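Handling and Manipulation, Unit 7
Comparing grippers on soft items
Notes to go with the lab session. Last revised February 27, 2020.

Read these notes before you come to the lab. You will need the results sheet from Unit 3, as the scoring is the same.

1. What we are comparing

So far we have picked up blocks, cups and boxes. These keep their shape when you touch them, so a grasp planned from the camera view is still good when the fingers arrive. Cloth and cushions are different. They give way under the fingers, and the part you were aiming at may have moved by the time the gripper closes.

We compare two kinds of gripper. The parallel gripper has two fingers that slide towards each other and stay in line. The Brullier hand has curved fingers that close round the object. Both can be fitted to the same arms, and both are driven through the Noltora controller, so differences in your results should come from the gripper or from the way you set it up.

2. Terms

Stroke: the distance between the fingers when fully open. If the item is wider than the stroke you cannot grasp it across its width and must take hold of a corner, an edge or a fold.

Approach angle: the angle between the fingers and the floor of the workspace as they come in.

Press depth: how far the fingertips sink into a soft item before you close them. Too little and they skim over the cloth. Too much and the arm pushes the item away, or stops on a force limit.

Slip: any movement of the cloth through the closed fingers. A small slip that stops is scored differently from one that ends in a drop.

3. Setting up

Check that both arm bases are tight on the rail. Home the left arm first, then the right, and keep the other arm still while you do it. Open both grippers fully and enter the stroke on your sheet.

Set the closing force to the low value to begin with. Vesna Stan has tested the parallel gripper at three settings and found that the middle one held thin cotton well but left marks on padded items. Do not use the high setting without asking.

Run the camera check before the first trial. Lighting matters more with pale cloth, where folds are hard to tell from the surface beneath. If the depth picture has holes in it, change the exposure and run the check again.

4. Procedure

Each pair does 12 trials with each gripper. For each trial:

Place the item in the workspace at the angle given on the sheet.
Bring the first arm in and press to the set depth.
Hold that arm still and bring the second arm in from the other side, gripper open.
Close the second gripper, wait for the force reading to settle, and lift slowly.
Write down the score before you reset anything.

Pulling a cover on or off takes both arms. One steadies the filling while the other takes the edge of the cloth. Students often try to do both jobs with one arm.

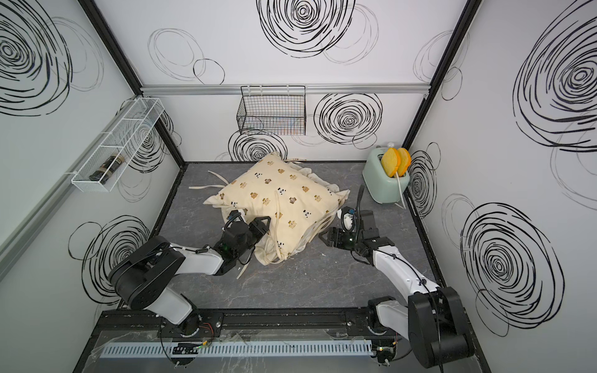
Loose ties and ruffles cause more trouble than the main body of the item. A tie can pass between the fingers and be counted by the controller as a good grasp, when the gripper has hold of very little. Look at the finger gap as well as the force reading. If the gap is nearly zero, score the trial as a miss.

5. Scoring and write-up

Score 0 for a miss, 1 for a grasp that drops, 2 for a grasp with slip, 3 for a clean hold. Give the mean for each gripper and say which faults came up most. The write-up should be no more than 200 words plus your table.

Stavros Vukadinović will collect the sheets. Chapter 7 of the Wikström manual covers force limits and should be read before the resit in July.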